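Search this site Go

Drenelow shared office settles into its new room
May 4, 2019

Regulars at the Drenelow shared office in Cirkudstead have had two months to get used to their new room, and we are glad to say the wooden floor and the long white desks have gone down very well indeed. The old place on Trelia Street closed in December, and plenty of people were sorry to see it go.

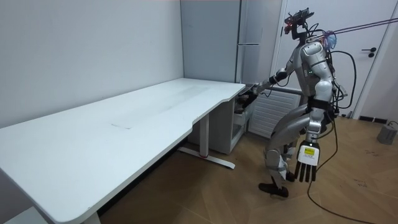

White desk and grey drawer unit at Drenelow.

The desk drawers are for everyone, so do please clear out your bits and pieces before you go home – some 72 people now hold a key, and space is tight. Cold drinks are welcome too, and bottled tea seems to be the favourite by a long way.
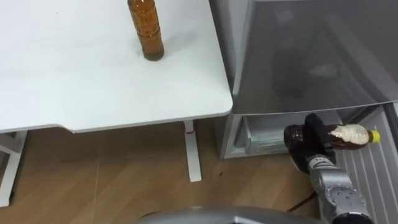 Triantafyllou wrote in to say that the old room never had anywhere to keep a packed lunch, and that a fridge within a few steps of the desk was worth the move all by itself. We have heard much the same from several others, and it is lovely to know that such a small thing has made people's working days that bit nicer. 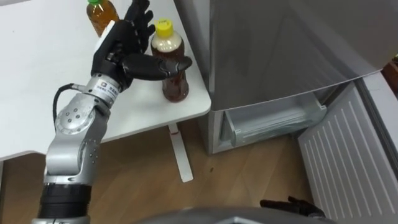
Bottles going into the fridge should have a name on them, and anything left over the weekend will be cleared out first thing. Day passes can be had at the front desk, as before.

82 shares | 2 comments
Contact us | Copyright Drenelow | Back to top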